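The Picnic Dishes, Stacked and Otherwise

Welcome to the dish page! I have been promising this one to my cousin Darcy Costigan ever since she asked what had become of the plastic bowls and cups from the lake house, and the answer is that they are all living with me now, in every color you could want, and I use them far more than the good china (sorry, Grandma). They go out to the yard in May and don't really settle back into the cupboard until the leaves come down.

Putting them away is another matter. The bowls are all different widths and depths, so there is no proper order to them, and in our family you stack as high as you dare and then shut the cupboard door very gently.
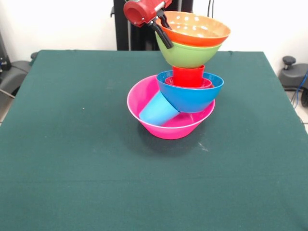
My neighbor Fermín Troncoso is much more sensible and keeps his cups on one shelf and his bowls on another, widest at the bottom, and I do mean to copy him one of these days. I like having the colors all jumbled together, though - it makes even plain potato salad look like a party.

If you have any old plastic picnic dishes of your own, do write and tell me what you serve in them. I paid 99 cents for my last bowl at the church sale and would happily go back for more, if only I had the shelf for them.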